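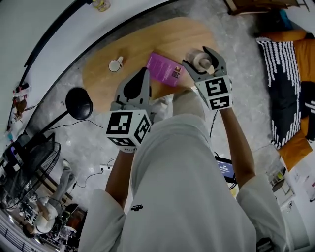 How many demonstrations do I need before the robot can do a tabletop task by itself?

Hi all, first post on the Fiveo help pages so be gentle! I'm teaching a small two-arm setup to clear a table (cups, mugs, that kind of thing) and I've been collecting demos by hand with a pair of hand-held grippers, no robot in the loop. I have 46 good ones so far. I trained on those overnight and the arm goes to the cup, hovers a bit to the left of it and closes on air. Over and over. Do I just need more, or am I doing something wrong with the ones I have? I'd like this working by September and my wrists are getting tired.
tableclearer

King-fai Cheng
For one object on one table, plan on 100 good demonstrations before you judge it, and go higher if the cup can start anywhere. But 46 should already get you closer than hovering and missing every time, so I'd look at a couple of things before you record any more.

First, the offset. If it misses to the same side each time, that smells like calibration to me. Check where the model thinks the fingertips are compared to where they really are. I once spent most of a month in Trarkunbridge recording new demos for a drawer task, and the whole problem was a marker file with the wrong size typed in. I still get annoyed thinking about it.

Second, watch your own demos at full speed and then try to do them slower. We all move too fast when we're holding the grippers ourselves (it feels so natural, you forget there's a machine that has to copy it!) and the arm can't keep up. I aim for about 8 seconds for a pick and place. Pause for a beat before you close the jaws, and close them the same way every time.

Third, move the cup around between takes. Turn the mug, lay it down, stand it up, swap which hand does the work. If all your takes start from the same spot, the model has mostly learned that spot.

Oh, and clear cups are mean. I'd get the mug working first, then come back to the clear stuff.

huet_owner
more data. always more data

Lastow Rob
I come at this from the other side, I do everything by remote control with a leader arm, so take this with a grain of salt. I had 75 demos of a cup task and it was hopeless, and then I threw out every take where I'd fumbled and regrasped, and it got a lot better with fewer. Mine was copying the fumbles. It would reach in, back off, reach in again, exactly like me before coffee.

Agree with King-fai on the calibration though, check that first, it's a ten minute job. And for the wrists, do short sessions and put the grippers down in between. Mine were sore for weeks after my first big batch and the late takes were junk anyway.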